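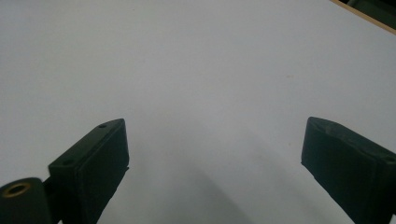

Opinion > Work > Automation

The packing job is turning into a teaching job

At Wiltthorpe, people now spend part of the shift with a gripper in each hand, moving snack bags so that a machine can learn to do it. The company calls this a new skill. I think it is one, and it should be paid like one.
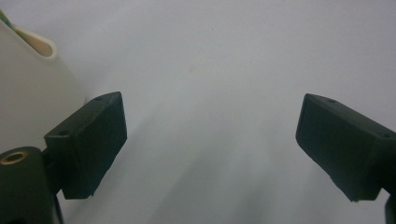

Gripper fingers open over the work surface.

Soft packages are hard for machines. A bag folds, slides and hides its own label. A packer handles that without thinking, and Gronura, which supplies the software, wants 2000 recorded moves for each product. That is a lot of wrist work - 400 in a shift is the current target. 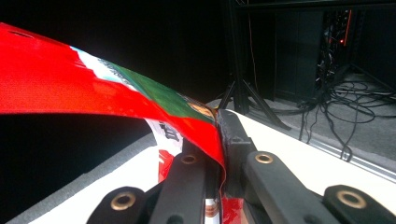 The packers I spoke to had few complaints about the tool. They wanted to know what happens in May, when the trial ends. Management has promised retraining for seven of the 27 people on the line. The rest have been told to wait.

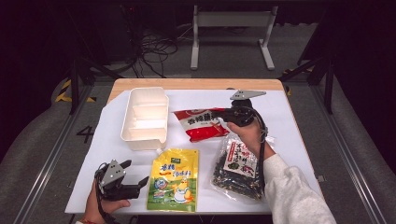 One packer told me she would record all day if her name stayed on the schedule afterward. I would put that in writing before the next recording - and add a pay grade for it.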